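Mirico: a shopping list word set

README

Hello, and thanks for downloading this. Mirico is a plain text list of the things people write on shopping lists, spelt the way they spell them. I started it in July when I wanted something to test my own list app on (it's called Sosar, and it's still a bit rubbish) and every word set I found was full of tidy supermarket names. My lists say "oj" and "wash stuff" and "bread x2 NOT seeded", so that's what went in!
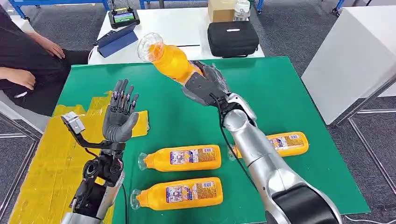

There are 279 entries in two files. The big one, items.txt, has one entry per line, all lower case, with odd spellings left alone. The smaller one, pairs.txt, has 116 lines and matches a scribble to what it meant, split by a tab — so "tom puree" sits next to "tomato puree", and so on. I did the matching myself over a few evenings and I'm sure I got the odd one wrong.

I took out anything with a name or phone number in it. Brand names I left in, because loads of people write the brand and never the thing.
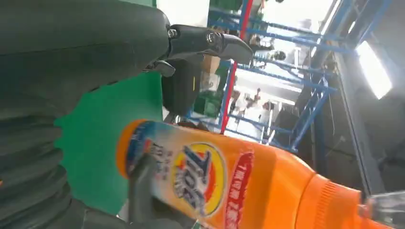 Can I use it in something I'm selling?

Go ahead, it's free for any use. A link back would be lovely but I won't chase you for it.

Known problems: fruit is done far better than cleaning products, "peppers" and "pepper" are a mess, and 30 entries still have stray spaces at the end. Version 2 will fix the spaces. If your reader chokes on the accents, save both files as UTF-8 and try again. Fixes are welcome — send them as a plain list and I'll add them by hand.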